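4 Practising in the training room

Istora Table Clearing System, set-up guide for site teams
Text: Martim Cunha. Checked by: Teresa Loureiro. Issue of 12 March 2019.

Before the robot works on your floor, each operator practises 7 sessions in the simulated room. You may make mistakes there and nothing is broken. Please do not skip this section, also if you have cleared tables by hand for many years.

4.1 Starting a session

1. Log in at the operator station with your own staff number.
2. Choose "Room with long table" from the list.
3. Wait until the view from the head of the robot is complete.
4. Move each arm a little, first the left and then the right, and see which one answers.
5. Look over the whole table before you choose the first object. 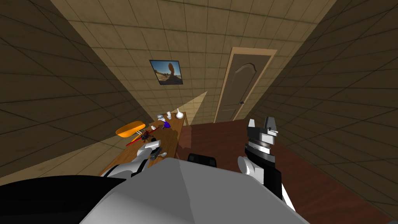
Figure 16. Operator view in the training room, left gripper over the table.

4.2 Clearing the table

1. Keep the arm you do not use up and away from the table.
2. Begin with the objects near to you. In Figure 16 these are the small black object and the spoon.
3. Lower the gripper slowly and stop before you close it.
4. Lift straight up, then move to the side.
5. Leave the vase and the cup at the far end until the way to them is free.

Note: A spoon is more difficult than it looks. At Basport most operators needed several tries.

Caution: The chair is part of the room. Its back stands close to the table and the arm can hit it when you pull back.

4.3 What changes in your work

The person who cleared the tables becomes the person who watches the robot and decides when it must stop. You will walk less and look at a screen more. Take your breaks away from the station. The shift plan must be agreed with the team before September, and the supervisor must not give one operator two stations.

Objects which the robot leaves behind are still collected by hand. Write them in the Louro logbook, with the time. The log holds 2,000 lines; export it before it is full.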